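3.2 Plates, trays and other places to put things down

The households in the Fluton survey own a great many containers designed for small tools, and keep very few small tools in them. Of the 78 homes that returned a diary, 40 named a piece of crockery as the usual resting place for scissors, tape or glue. We had budgeted for drawers. Our coding scheme, drawn up in February with touching confidence, had nine categories of drawer and none for plates.
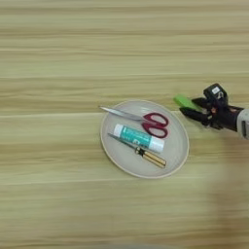
Crockery has one great merit as storage, in that it makes no promises. Rallo's dividers, sold to several of our households, ask their owner to decide what a thing is before putting it away. A plate asks only whether there is space. Respondents described the result as "the craft things" or, more often, "the bits". Scissors, a glue stick and a utility knife can share a shallow plate side by side, the scissors with their tips out over the rim, and pass for a set. Tabrizi's term for this is "courteous heaping", and we have failed to improve on it.

Membership of the set is loose. Diarists allowed a tool for paper and a tool for screws on the same dish without comment, though four objected strongly to batteries. 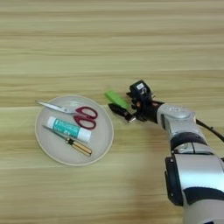

Figure 4. Scissors, a tube-shaped stick and a screwdriver on a round plate, with a lime-green rectangular object on the table to the right.

What lies beside the plate proved harder to code. The Zustwood protocol treats anything past the rim as "out", a rule our diarists did not recognise. For them, near the plate was as good as on it.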